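We use a few cookies to remember your settings. Accept / Manage

4 minute read

I've been using the Studevwood folding workbench since September and I'm still a bit giddy about it. My old bench was a door on two trestles, so the bar was low, but this thing has properly changed how I spend my evenings in the garage.

It's sold as a "compact bench for small spaces" and for once the words fit. Open, the top is 900 mm long and 475 mm deep. Folded, it hangs on two wall hooks behind my bike and I forget it's there. It weighs 18 kg, so I can lift it down alone, though I do bend my knees and mutter.

Assembly took me one cup of tea and a bit of the next one. The legs are already fixed, so you're only fitting the top, the vice and four rubber feet. The instructions have drawings and no words at all. I put one foot bracket on backwards, then had to undo it (my fault, the drawing is clear enough if you hold it the right way up!).

What I love most is how still it stands. My first real job on it was cutting down shelves for the flat in Turside, all done with a hand saw, and the bench didn't creep across the floor once. The legs lock with a fat lever you can work in gloves. After that I planed a sticky drawer front, glued two chair legs and made a very wonky bird box for my sister in Greltside, who has hung it up anyway.

The vice is good too. It opens wide enough for a fence post and the jaws have soft pads that press back on when they come loose, which they do. I'd like a second one at the other end. There are 20 peg holes along the top but only four pegs in the box, and extra ones have to be ordered. Mean, at this price!

Other grumbles: the tool tray underneath is too shallow for anything bigger than a chisel, and the top marks easily. Mine had a ring on it from a paint tin by the first weekend. I sand it back now and then, rub in some oil and carry on.

I also tried the cheaper Amaral bench at a friend's house. It's lighter and folds flatter, and for wallpapering I'd be happy with it, but it wobbled as soon as I leaned on a saw.

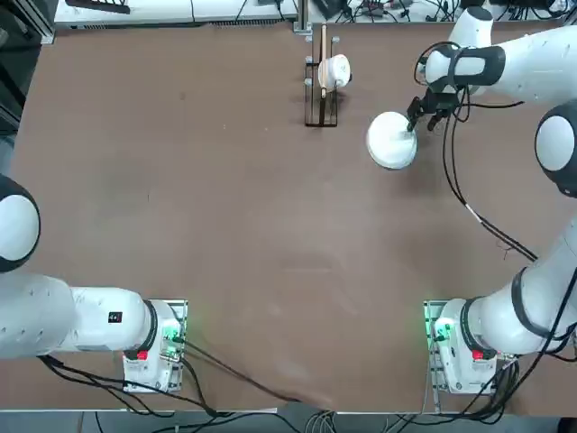
If you do mostly sawing and planing, I'd spend the extra on the Studevwood and order another set of pegs at the same time, as the postage is the same either way.

Back to top | Contact | © Small Shed Reviews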